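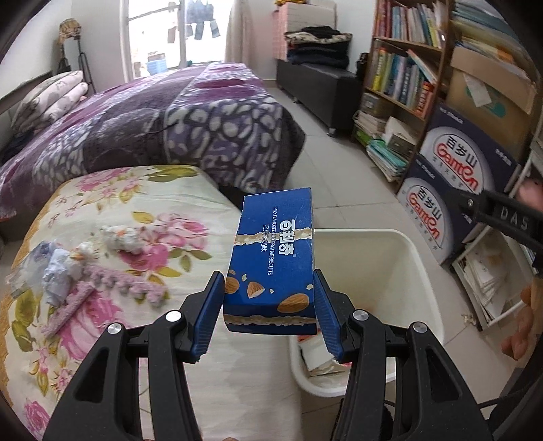

The biscuit box, over the white basket.

THE INVENTORY

The lease on the Cetthorpe apartment required that the bedroom be returned clear. Prakash Poojary had written that clause himself, years before, for the Billton office, and had never expected to be on the other end of it. He began on Sunday at 1304, by the clock on his phone, which he kept in the 24-hour format.

His method had three classes. Class A was to be kept. Class B was to be given away. Class C went in the basket. An object was to be handled once, assigned, and recorded in the ledger with a short description and no remarks. He had used the same method to close the Nyitrai warehouse, where it had worked without difficulty on shelving, pallet jacks and a great deal of unsold pipe.

The basket was a white plastic laundry basket. It stood on the floor by the bed with the peony sheet and already held crumpled paper and packaging. He recorded these as one entry. Wrapping, various, C.

The plastic bag on the sheet was light blue. C. The translucent wrapper was C. He moved on to the box.

It was a biscuit box, dark blue, with almonds drawn on the front. In English it said MILK FLAVORED DECORATIVE BISCUITS. The rest was in Chinese, which his aunt had read and he did not. He wrote "Box, biscuit," and held his pen over the column for the class.

The word decorative gave him trouble. A decorative biscuit was presumably decorated, or else used to decorate something. His aunt had bought this kind for as long as he had known her and had never decorated anything with them. She ate two with her tea at four o'clock and put the box back on the bench. When he was a boy he had asked her what the word meant, and she had told him it meant they were for guests. Then she had eaten both of them.

He shook the box. The ledger had no field for the result. He left the class blank and placed the box on the floor, outside the basket, touching it.

The folded bedding against the wall took four minutes. B. The purple quilt on the second bed was B, then A, then B again, with each change initialed. The clothes piled on the black bench he did by garment, holding each one at the shoulders, checking the pockets, folding it again the way it had been folded. In the pocket of a dark cardigan he found a receipt from Fokenov Hardware for hooks. The hooks did not appear anywhere in the room. He wrote "Hooks, absent," and then crossed it out. An inventory lists what is there.

At 1423 he reached the pink knitted strip.

It had bobbles along it. It was too narrow for a scarf and too long for a headband, and he could find no cast-off edge, so he could not rule out that it was the beginning of something. The pink fuzzy strip next to it had presumably been intended to go with it. The method did not cover unfinished work. At Nyitrai there had been a separate form for that, and a man who came to collect it.

He sat on the bed. Through the balcony door he could see the laundry still on the line, the dark trousers and the lighter things. He had not brought it in. It was outside the room as defined and therefore outside the day's work. It had been out since Thursday, when she went into the hospital, and she had telephoned twice to ask whether it had rained.

She telephoned again now.

"Are you throwing out my things?" she said.

"I am classifying them."

"The new place has a closet. I asked. It's bigger than you think."

"I have the floor plan," he said. "There is a pink thing with bobbles. I need to know what it is."

"It's for the toy. The white one. He gets a collar."

Prakash looked at the plush toy, which was lying crumpled on the sheet near his hand. He had not yet entered it.

"When is it due?" he asked.

"What do you mean, due? When I finish. Bring the biscuits when you come."

He wrote down "Toy, plush, white, with collar (in progress)," and put an A beside it. He put an A beside the box. Then he turned back a page and changed the quilt again, initialed it, and went out to the balcony to bring in the wash.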